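Notebook, July, guild build – upgrade path and save rework

Started 9:40. Picked up the scale upgrade bug in Trorik where I left it. Players with a tier 4 helm can open the upgrade panel, put in the right reagent, and still get the "material does not match" message. I had three reports of it in the tracker and could only reproduce one.

Reproduced the other two before lunch. The check looks at the item's colour family before it looks at the tier. Anything dyed by the player gets its colour family overwritten, so a dyed bronze helm reads as whatever the dye is. Undyed gear is fine. The fix is to read the family from the base item and leave the dye as a cosmetic layer. Two lines in the item lookup, plus the same change in the tooltip so it stops telling people to go and farm the wrong potion.

Ran the upgrade script over 2,000 generated characters with random dyes. No mismatches. Before the change the same seed gave 17. Left the seed in the test folder under its own name, please don't rename it, the nightly run looks for it.

Guild storage next. Cotus is the test guild, four members, all of them mine. Deposits from two members in the same tick still lose one of the stacks. The server takes both, writes both, and the second write carries the old count. I tried locking the tab and it works, but the panel freezes for anyone who has it open, and that will feel awful in a full guild. Switched to a queue per tab. Slower on paper, can't feel it in play. Leaving the lock code in behind the flag until the queue has had a week on the test server.

Drurkow (the harbour map) still drops frames near the market stalls. Turned off the flags and banners, no change. Turned off stall shadows and it came good. Someone set every crate to cast its own shadow at full distance. I've capped the distance and grouped the crates. It looks the same to me from the dock, a bit flatter from the roof of the customs house – not many people go up there, but have a look before I merge.

Cieślak quest line: step 4 can be skipped by logging out on the ferry. You come back on the far side with the letter already delivered. Funny, but the reward chest then opens twice. For now the ferry just puts you back at the dock you left from. I'd like a proper fix that remembers the crossing, which needs a new field in the save, and I don't want to touch the save format until the guild stuff is settled.
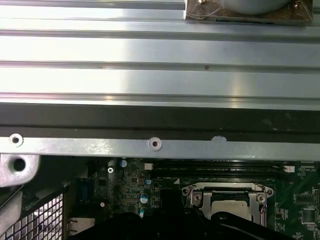 Rochelle Cartwright read the draft at 3:15 and reckons the save field should go in now, while we're already asking testers to wipe their characters for the storage queue. Two wipes in a month will cost us testers, she says, and the ferry field is one byte. She also wants the dye fix in the patch notes in plain words, as people have been throwing out good bronze gear.

Fair enough on the wipe. Added the field, version number bumped, old saves get refused with a message and no crash. Have not written the crossing logic yet.

Still to do:
Crossing logic for the ferry.
Patch note for dyed gear.
Check whether guild rank colours go through the same colour family lookup. I think they do.
Roof view in Drurkow, someone other than me.

Build pushed to the test server at 5:20. Storage queue on, tab lock off.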